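Slide 2 — why sort at all
Good morning! I'm going to talk about stems, trays and tabletops, and I'll try not to run over (Laurinda Correia has the slot after mine and she needs all of it).
When we started at Skakora we had 71 bunches to get through before a Wednesday market, and everything sat in one big heap. Lovely to look at, dreadful to work from. Pause for the heap story if they seem awake.
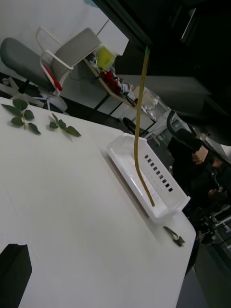 Leafy sprigs on the white table, long stem in the tray.

Slide 3 — the tray
I do love a tray with low walls. You can lay a long stem in without fighting the sides, and short bits stay out on the table where you can find them again. Geert Dewulf swears by deep buckets and we've argued about it for nearly 3 years — ask him at lunch.
Say the rule slowly: long stems in, short sprigs flat, loose leaves to one side.

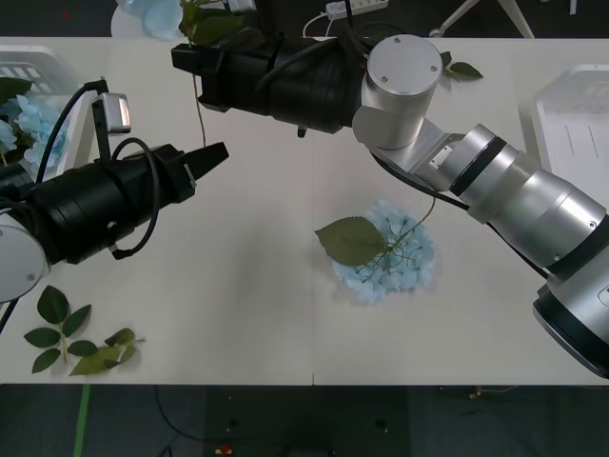 Slide 4 — handling
Pick up low on the stem, let it hang a moment, then lower it. Don't drop it! A thin stem bends easily and you won't get it straight again. Mention the Henriques workshop, 50 people all trying this at once, what a noise.
Questions, then hand over to Laurinda.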